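Notes from the Block Table

Monday, December 30, 2019

Dear friends of the Tamar Toy Library,

I am writing this with my feet up and a plate of leftover date cookies on my knee, which I think is fair enough at this end of the year. The doors are locked until after the holiday, the returns shelf is as tidy as it is ever going to be, and I have promised Nuanchan Saithong that I would finally put down on paper what we have been doing with the wooden blocks, because so many of you have asked at the desk and I have given each of you a slightly different answer.

It goes back to April, when a family moving out of Brusberg left us their block collection. I had pictured a shoebox. What came in was 18 cartons, some of them so heavy that we had to slide them along the hall on an old blanket, and when we finally finished counting (it took most of the spring, with interruptions for snacks) we had 1,930 blocks of every shape you could wish for. Arches, cubes, little half-moons, long planks, and a great many of the plain long blocks that children always seem to run out of just when the bridge is nearly across. I do want to say again how grateful we are. The family would rather not be named, but they read this newsletter, so thank you, thank you, and your old rocking horse is doing fine too.

Now, a collection like that is no use to anyone if it goes out in a jumble. Our first try was to sort by shape and let the colors fall where they might. We spread everything on the rug in the back and for two Saturdays it looked splendid, and then we began packing the lending bags and found that one bag was nearly all yellow and the next had no yellow at all. A small person might not mind, but I have a granddaughter who would mind very much, and I had her face in front of me the whole time.

So we started over. The way we do it now is to work with only a few blocks at a time, two colors together and no more, and to put them in a bin before they go into a bag. It sounds slow. It is slow! But you can see at a glance what you have, you can turn each piece over and feel along the edges for splinters, and if the telephone rings you can walk away and come back without having lost your place. On the rug I lost my place every time, and once I lost my glasses as well, and they turned up in the bag with the arches.

Each lending bag gets a cloth tag with a number, and the number goes into the green notebook by the window. Please do not cut the tags off, even if they tickle. We had 10 bags ready by the fall and they went out the door almost as fast as we could tie them shut. The most popular by a long way has been the one we call Majali, named for the street where its first borrowers live, who built a whole harbor out of it along their upstairs landing and brought us a drawing of it afterward. The drawing is on the corkboard if you would like to see it. I think the tall thing with the flag is a lighthouse, though I was told quite firmly that I was free to guess.

A word on cleaning, as that is the other thing I am asked about. Wipe painted blocks with a cloth that has been wrung out well, and let them dry on a towel overnight. Please don't soak them, and please don't put them in the dishwasher, however tempting it looks on a Sunday evening. If the paint is chipped, send the block back just as it is and slip a note in the bag. We have a jar of touch-up paint in red and another in green, and a very steady-handed helper who enjoys that sort of thing far more than I do.

We have kept on with the long blocks through December, the reds with the greens, three of each to a small bag, which makes a nice little starter set for a child who is just learning to lay one thing across another.
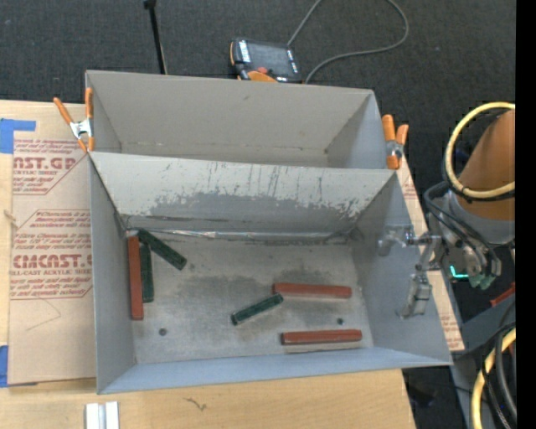 Nuanchan Saithong would like it known that she thinks three and three is stingy, that no bridge worth crossing was ever built from six blocks, and that if it were up to her every starter set would have a dozen long ones and a couple of arches thrown in. I have told her we will talk about it in the new year, and she has told me that she will bring cake to the talk, so I suspect I know how it will go.

If you would like to borrow a starter set, come by any morning we are open and ask at the desk. There is no charge, and you may keep it for a month, or longer if nobody is waiting. Larger bags need to be reserved in the green notebook, so do write clearly, and leave a telephone number that somebody picks up.

We could also use a few more hands for sorting once the schools go back. You would be sitting down for nearly all of it and there is always tea. Children are welcome to help, and some of them are much quicker at it than the grown-ups. We have more than 2 cartons still taped shut, and I have a feeling that the rest of the half-moons are in there, because we keep coming up short.

One last small request. A drawstring bag in blue check went home with someone before the holiday and has not been seen again. It has no blocks in it, only our spare tags and my good scissors. If it is hanging behind your kitchen door, I would be so glad to have it back.

Wishing every one of you a warm and easy start to the new year, and I hope to see you at the block table soon.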